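Progress report to the Visedwood Fund
Project: picking and packing equipment for the Olthorpe food hub
Prepared by: Thaddeus Villanueva
29 November 2022

Dear Mavis Fitzsimmons,

With this letter I report on the equipment part of the grant. I follow the same order as in the March report, so you can compare them easily.

Purchase of the arm

The first quotation from Romov was higher than our budget line, and it did not include the mounting column or the training day. After two meetings they agreed to put both in the same price. We have therefore not asked for the reserve. The second supplier, Fakir, offered a cheaper arm, but spare parts come only by sea and the waiting time was too long for us. I attach both quotations.

Grippers

We planned one gripper for all goods. I must report a change here. The soft fingers are good with round fruit, but they wear out faster than the supplier told us, and one set costs 108 dollars. I ask for your permission to move 500 dollars from the line "Travel" to the line "Consumables". The total stays the same.

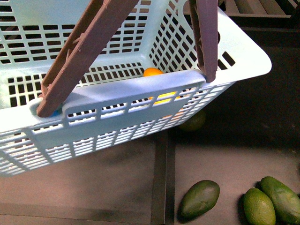

The baskets are the item where I was most mistaken in the plan. I had budgeted for 40 closed crates of a special size, made to order, at a total of 610 dollars. During the trials we work with ordinary shopping baskets, and I would now like to keep this type. The two handles are a question for the planning, because when they are raised they stand over the opening and the arm needs a path around them. The walls full of small holes let a side camera see something of what is inside, for example a yellow item behind the grid, but the color is broken into pieces and I do not want to depend on it. For avocados, which differ in their shade of green and in how they lie, we will need better light at floor level. Two lamps are included in the revised budget.

Delays

The electrical work at Olthorpe started late. The electrician could come only after the cold room was repaired, and this repair was not in our hands. The safety fence is delivered but not yet fixed to the floor — until this is done, the arm runs only at low speed and with one person at the stop button.

Next period

We will finish the fence, order the baskets after your answer, and make the comparison of packing times that you requested. I do not include any times now, as the low speed would give a wrong idea. Over the winter we will also decide about the service contract with Romov. My opinion today is to take the basic one for the first year.

Please let me know if the change between the two lines needs a separate form.

With kind regards,
Thaddeus Villanueva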